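Felt storage bins on open shelves — worth it or dust traps?

Home & Garden > Storage and Organising

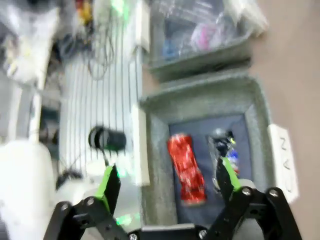 Grey felt bin with the navy base

kirsty_rennie
Posted Sep 19, 2026

We moved into a unit in Carnegie in March and the hall cupboard is still a mess. I want to put open shelving along the one long wall and use soft bins for the scarves, beanies, dog leads, torches and the rest of it. I like the look of grey felt with thick walls. My sister says I'll regret it because felt grabs every bit of fluff in the house and you can't wash it. We have a kelpie cross who moults all year.

Has anyone lived with felt for more than a few months? Would I be better off with plastic tubs or cane? Budget is $200 for all the bins, shelves not included.

tallowwood
We've had felt in the lounge room for three years. It's fine. I run the vacuum over it with the brush head when I do the couch. The colour has held up except on the side that faces the window, where it has gone a bit yellow.

I wouldn't put anything damp in it. I left a wet beach towel in one over a long weekend and the smell never came out.

LSwanson
Dog plus felt equals a second dog. We tried it and gave up. The hair works its way in point first and the vacuum slides over the top. I ended up picking at it with a rubber glove and then with sticky tape. The bins went to the op shop and we bought hard plastic tubs with lids. They're ugly but you can hose them out on the lawn.

tallowwood
Depends on the dog, surely. Ours is a poodle cross so I'll admit I've had it easy.

shufen_l
There are different felts and I think people are arguing about different things. Wool felt is dense and hair mostly sits on the surface. The cheap polyester stuff is looser and pills within a year, and once it pills it holds everything. Look at the cut edges in the shop. If they're already going furry, put it back.

Wall thickness matters too. The thin ones slump as soon as you take half the stuff out, and then you have a row of sad bags on your shelf.

kirsty_rennie
Thanks, that's useful. How do I tell wool from polyester if the label just says "felt"? The ones I was looking at online are a brand called Brukau and the listing doesn't say.

shufen_l
If it doesn't say wool, assume it isn't wool. They'd be charging you for it and telling you so.

josiane.r
I'll disagree with everyone and say cane. Mine came from my mother's laundry and they're older than I am. Hair doesn't stick, air gets through so damp leads dry out, and if one looks tired you can paint it. The only trouble is jumpers catching on the rough ends, and you can line them with an old pillowcase.

LSwanson
Cane in a hall cupboard with a kelpie? It'd be kindling by Christmas. Ours ate a washing basket in one afternoon.

josiane.r
Then put it above the first shelf.

paterson_i
One practical thing before you buy anything. Measure the inside of the bin and not only the outside. With thick-walled felt you lose a fair bit on each side, and the listings nearly always give the outside size. My shelves are 164 cm long and I had worked out a tidy row on paper, then found the folded scarves wouldn't lie flat in any of them. I had to refold the lot.

Also, a dark floor in the bin looks smart but small dark things vanish in it. I keep black gloves and a black torch in mine and have to feel around for them. A piece of light cardboard in the bottom fixed it.

kirsty_rennie
Good point about the inside size, I hadn't thought of that. I was going off the outside measurements.

Leaning towards felt on the top shelves for scarves and beanies, and plastic down low for the dog gear. There's a plain plastic tub for $15 at the hardware shop that would do for the leads and towels. No lids, the kids won't put them back on.

LSwanson
Sensible. Get one felt one first and leave it on the floor for a week. You'll know by then.

tallowwood
Agree with that. And keep the receipt — some shops won't take soft storage back once the swing tag is off.

kirsty_rennie
Will do. I'll buy one this weekend and post how it goes.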